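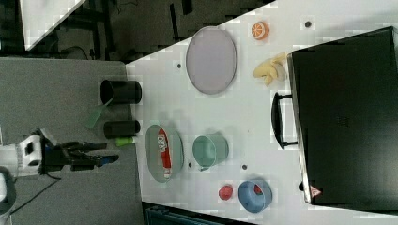 ## Keeping white worktops and tables white

Most light-coloured tops fail at the surface before they fail anywhere else. The colour underneath is usually sound. What people read as yellowing is often a film of cleaner residue, cooking oil and fine dust, and it comes off with less effort than replacement panels would suggest. Work through the steps in order and stop when the surface is clean.

### Identify the top first

- **Laminate:** thin decorative sheet over a core. A dark line is often visible at the edge. Handles mild detergent well. Dislikes standing water at joins.
- **Painted timber:** brush or roller texture under a low light. Use the softest method that works.
- **Powder-coated metal:** cold to the touch, a magnet may hold. Avoid acetone.
- **Solid surface:** same colour all the way through. Fine scratches can be sanded out.

If unsure, treat it as painted timber.

### Basic clean

1. Clear the top completely. Toys, plates and fruit bowls go on the floor or a bench, not to the other end of the table.
2. Vacuum with a brush head, including any holes, grooves or cable cut-outs. Grit dragged around under a cloth causes most of the dull patches.
3. Mix a teaspoon of plain dishwashing liquid into a litre of warm water. More detergent leaves more film.
4. Wipe with a well-wrung microfibre cloth in straight, overlapping passes.
5. Repeat with clean water only. This step is the one usually skipped.
6. Dry with a tea towel.

A small table takes 14 minutes at an unhurried pace, drying included.

### Stains

**Tea, coffee, turmeric.** Bicarb and water mixed to a paste the thickness of toothpaste. Leave for ten minutes under a damp cloth, then lift off without scrubbing. Turmeric may need a second round, and what remains will often fade in sunlight over a week.

**Texta and ballpoint.** Methylated spirits on a cotton bud, worked from the outside of the mark inwards. Test on the underside first. Metho softens some paints. Keep it away from flames and open a window.

**Rubber marks.** Appliance feet and non-slip mats can leave a brown shadow where plasticiser has moved into the surface. It does not clean off. Put felt or cork under anything with rubber feet.

**Food dye.** Hydrogen peroxide at 3 per cent, on a folded paper towel, for five minutes. Rinse.

Never combine bleach with any of the above, and never with vinegar or metho.

### Holes in the top

Drilled holes let water into the core, and particleboard swells around them within a season. Seal the cut faces even where the hole is to stay in use.

- Dry the hole thoroughly. A hair dryer on low is adequate.
- Run two thin coats of clear polyurethane around the inside with a cotton bud or an artist's brush. Allow the first to dry as per the tin.
- For holes no longer needed, push-in plastic caps are neater than filler and can be removed later. Measure the hole with calipers – the cap size refers to the hole, not the head.
- If filler is used, choose a two-part type, overfill slightly, and sand back with 400 grit wet-and-dry on a cork block. Mask the surrounding surface first.

Metal tops need only a touch of enamel on the bare edge.

### Abrasives

Melamine foam (the white "magic" sponge) is a very fine abrasive. On a gloss finish it will leave a matt patch that cannot be polished back. Keep it for matt tops and use it wet, with almost no pressure. Cream cleansers fall in the same group. Steel wool has no place on a white surface, as the fragments rust.

### Sag

Clean tops are easier to check for sag. Lay a straightedge along the length and look for light beneath it. An unsupported span of 1450 mm in 16 mm board will generally show a dip at the middle if heavy items live there. A steel angle screwed to the underside, set back from the front edge, corrects most of it. Pre-drill, and put tape on the drill bit as a depth stop.

Page revised 5/2/23. Section on caps added.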